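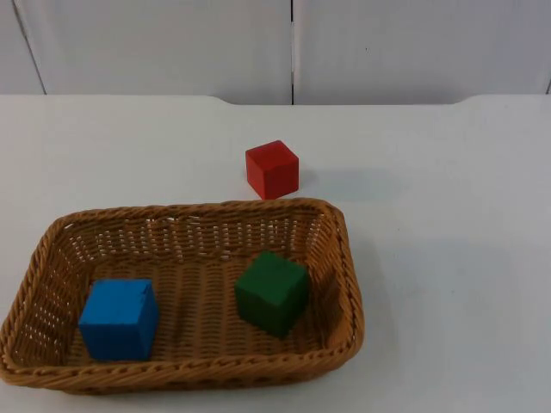
Fig. 1. Basket and blocks, one out, two in.

Early Number and Space, Unit 4
Session notes: containers, "in" and "out", first sorting
Akovham campus, room 129
Revised 4 December 2024

Bring these notes to the workshop hour. Slides are not posted for this unit, so fill in your own examples in the margins.

1. Where we are

Last unit was objects on their own – grasp, drop, mouth, bang. Now objects in relation to a container. Big jump for a young child, small jump for us, so we tend to rush it. Don't.

Three ideas to keep apart:

Containment. A thing is inside another thing. Doesn't matter which way up.
Support. A thing rests on a surface. The table counts, the basket floor counts too.
Grouping. Things belong together because somebody decided so. Color, size, use, whatever.

A child can be solid on the first and have no clue about the third. Students mix these up in the observation write-ups every year. If you write "she sorted the blocks" and all she did was put blocks in a basket, that's containment. Lose the word sorted.

2. Choosing the container

Shallow and open for the first tasks. The child should see the contents without tipping it. Deep tubs come later, when we want things to dissapear.

Rim – thick enough to hold on to. A rolled or braided rim is easy on the hands and gives a clear edge, so "over the edge" means something.

Sides – open weave is fine, even helpful. Light comes through and you get bits of outside seen from inside. Check the strands first though. Run your own hand all the way round, inside and outside. Anything snapped or poking, basket comes out of the set.

Floor – a woven floor isn't flat. Blocks may sit at a tilt. Fine for in/out work, annoying for stacking. If the plan says stack, use the table or a tray.

Corners – rounded preferred.

The Filali kit has one basket per group. The older Korkeck kit has plastic tubs, use those for the deep container task only.

3. Choosing the objects

Same shape, similar size, different color. Change one thing at a time. If the blocks differ in color AND shape you won't know what the child was going by.

Plain painted wooden cubes do well. Red, blue, green to start. Worn corners are ok. Flaking paint is not ok with children who still mouth things, pull the block and tell the kit desk.

Plain pale surface under it all. A patterned cloth pulls the eye away and makes your notes harder to read back.

4. Language to use

Short. Same words each time. Name the color, name the place.

"Red is out."
"Blue is in."
"Green is in too."

Then the relation words, once in and out are steady: behind, in front, next to. Careful here, behind depends on where you are sitting. Child across the table from you has a different behind. Sit on the same side as the child, at least for the first go.

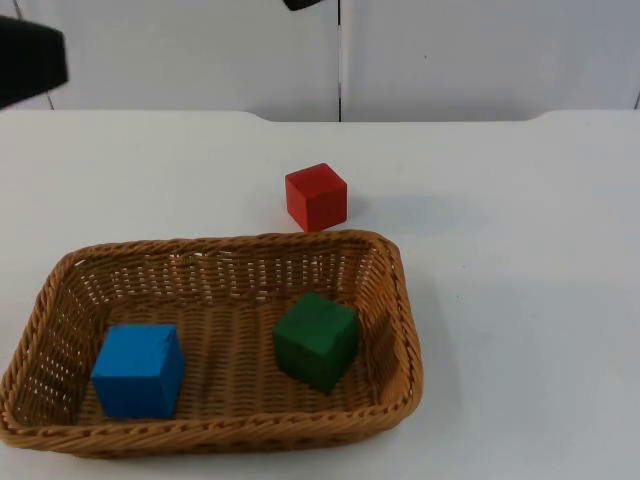

Fig. 2. "Red is behind the basket." From which side of the table?

Exercise for pairs, 6 minutes. One of you takes the near side of the table, the other the far side. Both write down where red is using one word only. Swap papers. Then do blue and green, but now relative to each other. You will get left and right reversed, and somebody will write "beside" to dodge the whole thing, which is a perfectly good answer.

Notice which words survived the swap. In, out and next to hold up. Behind, in front, left and right don't. So that is more or less our teaching order as well.

5. The odd one out task

Setup: two blocks in the basket, one on the table. Child is asked nothing for the first bit. Watch. Common things:

- picks up the outside block and puts it in (tidying, very common)
- takes the others out to join it
- moves the outside block further off
- ignores the lot and goes for the basket itself

All four are worth writing down. None is a wrong answer. Write what the hands did, then what was said, then your guess, in that order and on separate lines.

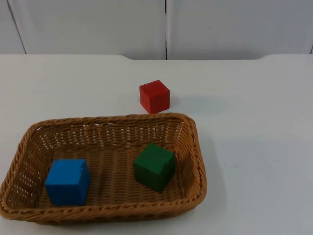

After the free part you can prompt. One prompt at a time, then wait. Count slowly in your head before you repeat it. Prompts in order:

"Can you put red in?"
"Which one is out?"
"Can you make them all out?"

The last one is the hard one. "All" is doing a lot of work there and many children take one block out and stop. Write down where they stopped, don't finish it for them.

Reset between children. Same starting layout every time or the notes can't be compared. Sketch the layout at the top of the sheet, rectangle for the basket, letters R B G for the blocks. Takes no time.

6. Reading

Colla workbook, p. 67, the part on containers. Skip the boxed text on p. 75, it repeats last unit.
Your own notes from Unit 3. We will need the surface/support list.

7. To hand in

One observation sheet, one side only. Layout sketch, hands, words, guess. Underline every place word the child used and circle every place word you used. Compare. Most of us talk far to much in this task, and the circles show it.

Kits go back to the shelf with the blocks inside the basket and the sheet folded on top. Missing block = note in the kit book before you leave the room, please.

Next unit: lids.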